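书桌充电角整理教程:排插、黑线、手机,一个下午弄完

分类:家里的小事 / 桌面

上次写完厨房抽屉那篇以后,好几位朋友留言催我写桌子,催得最勤的是Parvathi Chowdary,她说她家书桌上的线多到杯子都放不稳。好吧,六月里我正好把自己这张也重新弄了一遍,从吃完午饭弄到该做晚饭,中间还跑出去买了一趟东西。这篇就按我当时做的顺序写,有几步我走了弯路,也一起写进来,你们照着做的时候可以直接绕过去。

先讲清楚这篇讲的范围:一张靠墙的木头桌子,一个放在桌面上的排插,几根充电线,一部每天要充的手机。没有桌下线槽,不打孔,不往墙上钉任何东西(我租房,房东对墙看得很紧)。如果你家桌子有现成的穿线孔,那真羡慕你,后面讲走线的那一段你可以少看一半。

一、我这张桌子的情况

桌板是木头的,暖棕色,纹路一波一波的,当初就是看中这个纹路才买的,花了1688元,买回来那个月我吃了不少挂面。因为喜欢纹路,我一直不肯铺桌垫,结果就是什么线啊灰啊在上面都特别显眼。铺桌垫的人可能体会不到:一根黑线躺在浅一点的木头上,你从门口走进来第一眼看见的就是它。

桌子的长边贴着墙。墙是米白色的,好处是亮堂,坏处是线如果贴着墙根走,黑线会在墙上蹭出灰印子,白线反倒看不太出来。这一点后面选线的时候会用到,先记着。

我以前的摆法很随便。排插在哪儿够得着就放哪儿,线从排插上出来爱往哪边倒就往哪边倒。用了快一年,问题攒了一堆:写字的时候手肘老是压到线;想拔一个充电头,得先认半天哪根是哪根;擦桌子要把所有东西抬起来,抬着抬着就懒得擦了。最烦的是手机,充着电掉到桌子后面去过,捞上来一身灰。

二、要准备的东西

我用到的都列一下,有的家里本来就有:

干的超细纤维布,擦桌子的和擦手机的分开
一块拧得很干的湿布
魔术贴扎带(买成卷的,自己剪)
Zosura的背胶理线夹,小号
Lodum木蜡油,一小罐就够用很久
1000目砂纸,一张
美纹纸胶带和一支油性笔,写标签用
一把软毛刷,旧的化妆刷也可以
手机支架,我用的是Pikisska的矮款

扎带和理线夹是在我们楼下那家Reddy五金店买的,店里东西堆得满,得开口问。砂纸一定要说清楚目数,我头一回没说清楚,拿回来一张粗得像丝瓜瓤的,差点就往桌面上招呼了。

不推荐的也提两样。一是那种塑料螺旋理线管,裹上去是整齐,可是想换一根线的时候拆得人冒火。二是双面泡棉胶,夏天会化,撕下来一坨一坨粘在木头上,我拿橡皮蹭了一晚上。

三、第一步:先把线认清楚,再动手拔

我以前的习惯是上来就全拔,拔完面对一桌子线傻眼。这回改了顺序,先认线,认一根贴一个标签,贴完再拔。

具体是这样:撕一小条美纹纸,在靠近插头的那一端绕一圈,两头粘在一起,像一面小旗子,上面写"手机""台灯""键盘"。字写大一点。然后在另一头也贴一面一样的。两头都贴很重要!我一开始嫌麻烦只贴了插头那头,结果后面收拾另一头的时候又开始猜。

认线有个笨办法,就是捏住一头,用拇指和食指圈着慢慢往另一头捋,捋到头看连的是什么。别拽。线跟线绕在一起的时候一拽就紧,越紧越不好解。

遇到那种接口空着、什么也没连的线,先别急着塞进"没用"那一堆。拿到手里看看接口是什么样的,家里有没有东西用它。我就扔过一根,扔完第三天想起来那是电动剃须刀的,重新买花了冤枉钱。

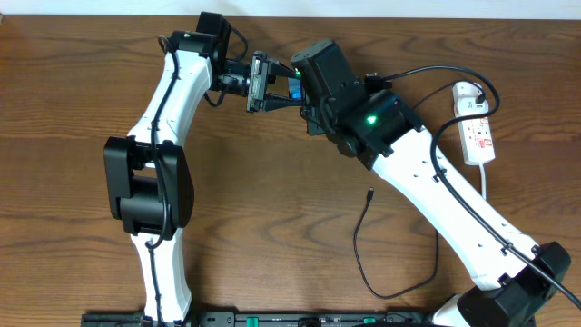 桌面右侧:白色排插插着一个插头,旁边一根黑线。

黑色的线在木头上真的很抢眼,所以我的原则是,黑线能少在桌面上露就少露,要露就让它走一条顺一点的弧线,别打折。白色的电源线跟排插一个颜色,看着还算一家人,可以容忍它多露一截。

四、第二步:断电,擦排插

这一步别偷懒。把排插从墙上的插座拔下来,是整个拔下来,不是关个开关就算。然后把上面的插头都拔掉。

排插的孔里会积灰,尤其是长期不插东西的那几个孔。我用软毛刷沿着孔边上扫,扫的时候把排插侧过来或者翻过来,让灰往下掉,别让它掉回孔里去。千万别用湿布擦孔。外壳可以用拧得很干的布擦,擦完放一边晾着,我一般晾到把桌子擦完再插回去。

白色的排插用久了会发黄,边角有黑手印。手印我用一点点洗洁精抹在布上擦,能擦掉;发黄那个没办法,网上说的各种偏方我试过两种,味道大得很,没看出什么效果,就算了。

趁这个时候也检查一下:
插头的金属片有没有发黑
外壳有没有变形、有没有闻到焦味
电源线靠近排插那一截有没有硬邦邦的或者裂口
排插背面标的最大功率,跟你准备插的东西对一对

有任何一样不对劲就换新的,这个钱不要省。我妈那个排插就是插头根部裂了还缠着胶布用,被我没收了,她念叨了我一个礼拜。

顺便说,桌上的排插只给充电头、台灯这一类小东西用。电暖器、电水壶请去插墙上的插座,别跟它们挤。

五、第三步:桌面

线都清走以后就轮到木头了。先用干布顺着木纹擦一遍,把浮灰带走,再用拧干的湿布擦一遍,最后再来一遍干的。顺着木纹,别打圈。

我这张桌子靠右手那一块以前放排插,底下压出一点印子,颜色也比旁边浅。放杯子那块还有个淡淡的水圈。这种小毛病可以用1000目砂纸轻轻带一下,轻到什么程度呢,就是手掌放上去几乎不使劲,靠砂纸自己的重量走,顺着纹路来回几下就停,摸一摸,再看要不要继续。磨下来的粉用干布擦掉。

要注意!只有上油上蜡的实木才能这么弄。如果你的桌子是贴皮的或者上了厚漆,砂纸一下去就回不了头了。分不清的话翻到桌板背面找个角落试,或者干脆跳过这一步,不弄也不影响后面。

磨完上木蜡油。拿一块旧棉布,蘸黄豆那么大一点,抹开,抹得薄薄的,等它吃进去,再换一块干净的布把浮在表面的擦掉。我头一次上得太厚,第二天早上手臂还能粘在桌上,撕开的时候那个声音……反正少一点总是对的。上完蜡的湿布别揉成一团扔垃圾桶,摊开晾干再丢,罐子上的说明一般都会写,请认真看。

等蜡干要时间。我就是在这个空档下楼去Reddy补的理线夹,顺便买了根冰棍。

六、第四步:给排插找一个固定的位置

这一步我纠结最久,前后换了好几个地方。

最开始放在桌子正后方,贴着墙。看起来最整齐,可是每次插拔都要趴过去,手臂要越过键盘和杯子,有一次袖子把杯子带倒了。后来试过放地上,地上是眼不见为净,但扫地的时候老撞到,而且弯腰弯得烦。

现在定在右手边,竖着放,也就是长的方向跟我坐的方向一致,不横在面前。竖着放有几个好处:占的宽度窄,写字的时候本子能往右多挪一点;插头从一侧排下来,一眼就能看到哪个孔空着;电源线从靠近自己的这头或者靠墙那头出去都行,看你家插座在哪边。

电源线往哪头出要想一想。我家墙上插座偏低,线得从桌边垂下去。垂下去那一截如果完全松着,腿一动就会勾到,所以我在桌板侧边底下贴了理线夹,把它带住。夹子的位置别贴得太靠外,坐下来膝盖能碰到的地方都算太靠外。

我这个排插的线是2米的,够长,多出来的部分别在排插旁边盘成一圈。盘成圈又扎得紧紧的,通着电会发热,散不出去。我是让它在桌子底下松松地来回折一下,用魔术贴虚虚地拢住,能塞进一个手指头那种松法。

排插要不要粘在桌上?我没粘。木头桌面我舍不得贴胶,而且偶尔要挪开擦灰。如果它老滑,可以在底下垫一小片防滑垫,就是铺在地毯底下那种网格的,剪一块比排插底面略小的,从上面看不出来。

七、第五步:插头怎么排

排插上的孔不是随便插的,我的排法是按拔的频率来。一年到头不拔的(台灯)插在最远的一头。天天拔的放在最顺手的地方。块头大的充电头放在最边上,不然会把旁边的孔挡住。

Thenmozhi Ramasamy来我家的时候看了我的排法,她有不同意见,说应该把天天拔的放最远的一头,这样手每次都伸到同一个地方,不用低头看。她家是这么弄的,说用惯了闭着眼都能摸到。我试了几天,对我不合适,我摸黑摸到的总是台灯。你们可以都试试看。

空着的孔我没有用保护盖。家里有小孩的一定要盖上,药房和母婴店都买得到。

八、第六步:走线

到了最见效果的一步!

先量。把手机线的一头插好,另一头拉到你想放手机的位置,中间留一点余地,看看多出来多少。多出来的收在靠近插头的那一端,不要收在手机那一端,手机那头要留得轻巧,拿起来才不会坠着。

收线的手法:不要绕在手指上缠,那样线里会存着劲儿,放开就打卷。把线一来一回地叠,叠成手掌那么长的一把,中间用魔术贴拢住。魔术贴的毛面朝里,贴着线。拢到不散就行,别勒。

有些线比较倔,接口那一头总是自己翘起来,冲着天,怎么放都不服帖。这种线多半是在包装里盘太久了。我的办法是把它拉直,平放,上面压两本厚书,放一夜。第二天会好很多。有人教我用吹风机吹,吹过一次,把线皮吹得黏手,再也不敢了。

然后贴理线夹。贴之前用干布把要贴的地方再擦一遍,手上有油也擦掉。我只贴在桌板的后沿和底面,桌面上不贴。夹子跟夹子之间隔一个巴掌的距离就够,贴得太密也没必要,还费钱。转弯的地方前后各来一个,线就会乖乖地弯过去。

贴上以后按住,数到二十,然后先不要往里面放线,让胶自己待一会儿。我第一次贴完立刻把线压进去,晚上听到啪的一声,夹子带着线掉地上了。Zosura的说明书上写着要等,字很小,我没看。

线放进夹子以后,从桌前坐下来,做几个平时会做的动作:拿手机,放手机,把椅子往后推,转身拿东西,手肘往右撑一下。哪里绷了,哪里碰到了,当场就改。这个小测试我觉得比什么都管用,因为站着看的时候永远觉得很完美。

颜色方面,前面说过我家墙是米白的,所以贴墙走的那一段我特意换了白线,黑线走桌沿底下。手上没有白线也不用专门去买,用一小条白色美纹纸把黑线盖一段也行,远看还凑合。

九、第七步:给手机一个家

线弄完了,手机放哪儿也得定下来,不然过两天又乱。

我的要求很低:不会掉到桌子后面,充电的时候能看到屏幕,拿起来不用先拔别的东西。矮支架放在排插靠里的那一侧,离桌边远一点,手机竖着靠上去。支架底下最好是有洞或者有缺口的,线可以从那儿穿过来,不会顶着。

没有支架也能做。一个厚一点的长尾夹,夹在一块木片的边上,夹子的两个柄翘起来正好能靠住手机;或者用装眼镜的那种硬盒子,盖子半开着。我大学时候用的是一个剪开的酸奶盒,丑是真丑,但是好用。

充电时间上,我现在都是晚上坐在桌前的时候充,睡觉前拔掉,不带到床上去。充满了就拔下来,线头搭回支架边上那个夹子里,手一松它就待在那儿,不会滑到桌子后面去。这个小夹子是整个充电角里我最满意的一样,建议哪怕别的都不做,这一个一定要贴。

换手机壳的也留意一下,有的壳底部很厚,线头插不到底,看着插上了,早上起来一看没充进去。遇到这种情况先把壳摘了试。

十、顺手把手机屏幕擦干净

既然布都拿出来了,手机也擦一擦吧,我每次都放在最后做,做完特别有收尾的感觉。

先把线拔掉,再摘壳。用干的超细纤维布从上往下擦一遍,带走浮灰和细沙。这一遍不要用力,沙子在底下,用力就是拿砂子磨屏幕。然后在布的一角蘸一点点清水,注意是蘸在布上,别往手机上喷,再从上往下擦,擦完马上用干的那一面跟上。

黑屏的时候看指纹最清楚,亮屏的时候看水痕最清楚,所以我两种状态都看一遍。亮屏那一遍最好换成浅色的壁纸,灰白、浅蓝那种,哪里没擦匀,对着灯偏一偏就看出来了。灯光在屏幕上会有一片反光,别跟反光较劲,我有一次对着一块亮斑擦了半天,换了个角度它就跑了。

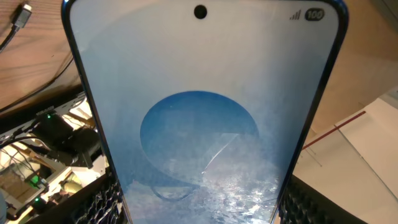 边框和屏幕接缝的地方最容易藏灰,布进不去,我用那支旧化妆刷顺着扫一圈。前摄像头的小圆孔周围也带一下,自拍发雾多半是那里糊了。听筒的网和充电口都只用干刷子,刷毛软一点的,牙签和针都别往里捅!充电口里要是有棉絮,刷子扫不出来,就拿去店里请人弄,我表弟自己拿回形针抠,后来整个接口换掉了。

壳子单独洗。硅胶的用洗洁精和温水搓,冲干净,里外都晾透再装回去。皮的别沾水,拿干布擦擦就好。

擦手机的布和擦桌子的布一定要分开,尤其你刚上过蜡的话。蜡蹭到屏幕上,越擦越花,像冬天的车窗。我在布角上用油性笔写了一个"机"字,洗了几次还在。

十一、通电以前再过一遍

所有东西都归位了,最后插电之前我会照着这个单子看一眼:

排插是干的,孔里也没有刷毛
插头都插到底了,没有露一截金属在外面
没有线被桌腿、椅子轮子或者书压着
没有线扎得死紧
桌上的杯子离排插有一段距离,放在另外一边更好
蜡已经干了,手摸上去不黏

然后先插墙上的,再开排插,再一个一个看灯亮不亮、手机有没有显示在充。要是哪个没反应,先换个孔试,再换根线试,一次只换一样。

十二、用了一阵以后改的地方

写这篇的时候已经用了一阵了,有几处跟最开始弄的不一样,补在后面。

标签换过一轮。美纹纸用久了边会卷,还会粘灰,天天摸的那根最先不行。现在手机线上我改成缠一小段彩色棉线,打个结,台灯那根不太动,美纹纸还好好的。

右手边的理线夹往里挪了一点,之前夹住的那截线离手肘还是太近,夏天穿短袖没感觉,换了件宽袖子的衬衫就老挂到。

支架挪到了更靠里的位置。因为我发现手机摆在眼皮底下我就老想看,挪远一点,要伸手才拿得到,写东西的时候会老实一些。效果一般,但是有。

那些暂时用不上的线,我一根一根叠好,跟标签一起放进带拉链的透明袋,竖着插在抽屉里。别把它们全倒在一个盒子里,隔一个月去看,它们自己会缠成一个球,我到现在也不明白是怎么办到的。

日常维护就很简单了。每天收工的时候把手机线头放回小夹子,用干布顺着木纹抹一下。一个月左右断电扫一次排插的孔。木蜡油我打算半年补一次,到时候看桌面干不干再说。

十三、留言里问得多的几件事

有人问桌子很窄,排插放桌面上实在放不下怎么办。那就考虑用夹在桌沿上的那种,或者把它放进一个有开口的网篮里,网篮挂在桌板后面。要选通风的,别用带盖子的密封盒。我朋友家用过一个鞋盒自己开洞的,我劝她换了,纸盒子和插头放在一起我心里发毛。

有人问白线脏了怎么弄。断电拔下来,用橡皮擦,普通的白橡皮就行,从一头往另一头擦,避开接口。擦完掉一桌子橡皮屑,所以请在擦桌子之前做,我是做反了。

问扎带和魔术贴哪个好的也挺多。塑料扎带便宜,可是要剪,剪的时候手一抖就剪到线。魔术贴能反复用,颜色也可以挑,我买的黑色,藏在桌底下看不见。

还有人问要不要把充电头都换成一个多口的,省地方。这个看你。多口的好处是少占孔,坏处是所有线都从一个地方出来,走线反而挤成一把,而且它一坏就全坏。我现在是分开的,暂时没想换。如果要换,请买正规的,别图便宜。

家里有猫的那位,你问猫咬线怎么办,我没养过猫,不敢乱教。Parvathi养两只,她用的是把线穿进布套里,外加把猫关在门外,她说后面这个比较灵。她那张桌子整理好了以后会发照片给我,到时候我征得她同意再贴上来,她家的线可比我家多多了。

下一篇想写抽屉里那堆电池和遥控器,材料还缺一个分格盒,等我买到合适尺寸的就动手。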